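The day the left arm sulked

02/04/2021

So I promised I'd write up the fault that ate most of March, and now that I've stopped being cross about it, here goes.

We call the two arms Sallow and Rondlow (don't ask, it was late). Sallow had been good as gold for weeks, and then one morning it stopped dead halfway through a reach and threw a joint error. Fine, clear it, carry on. It did it again after lunch. By the end of the week I had 28 of them in the log, all on the same joint, and I was having dreams about it!

I blamed my own code first, obviously. I rolled everything back to the February version and got the same stop. Then I blamed the motor, and very nearly ordered a new one, which would have cost more than my car. It was Kelechi Olaniyan who asked whether it ever faulted with the arm tucked in. I went back through 2,329 logged moves and no, not once. Only on the long reaches.

That smelt like a cable. We loosened the ties, moved the arm through its range very slowly by hand with the power off, and sure enough one bundle was going tight as a guitar string near full stretch. Unplugged it, wiggled the connector, and one pin slid back into the housing. One pin!

What bothers me is that I'd been clearing the error and restarting from right beside the table. If it had lurched when the signal came back, I'd have been well within reach of it. So the new rule (mine, but everyone's stuck with it) is two faults and it gets powered down until we know why. 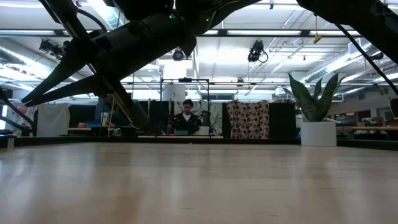 The arms over the big table, with the plant keeping an eye on things.

New connector, a longer loop of cable, and we've done 100 full stretches since without a peep. I still want a proper clamp on that bundle, so if you've found one that doesn't chew through the sleeving, please leave me a comment.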